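2021-01-04

So the Clolley swap shelf is staying open, and I couldn't be happier! If you haven't been by, it's the long counter at the back of the old Pralano bakery where people leave jars, tubs and lids for anyone who wants them. I've been going since it started in June, and my kitchen cabinets are finally something I can open without getting hit on the head.

The lease was up at the end of the year and we all figured that was it. Then Seidu Ofori, who runs the shelf, got a call from the landlord offering another 18 months at the same rent – 306 dollars a month, heat included. He told me he said yes before she'd finished the sentence.
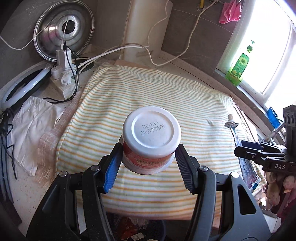
There are a few changes. Hours are longer now, with the door open until 7 most evenings (a big deal for those of us who work across town). The limit on what you can drop off at one time goes up to 40 pieces from 30, and Seidu asks that everything come washed, with the lid on if you still have the lid. Glass goes on the low shelf. Please don't stack it, he's swept up enough of it already.

The other bit of news is that the Pidunetti Street soup kitchen will be picking up there 3 mornings a week. They go through containers like you wouldn't believe, and up to now they've been buying them new. I asked what they need most and the answer was anything with a lid that seals, any size, so I went home and pulled out a whole bag of the things I'd been saving for no good reason.

Parking is still a pain. The lot behind the Ramalho building is okay after 5, but before that you're better off on the street. If you have a shelf unit you don't want – metal, not too tall – Seidu would love to hear from you. Just stop in and ask for him.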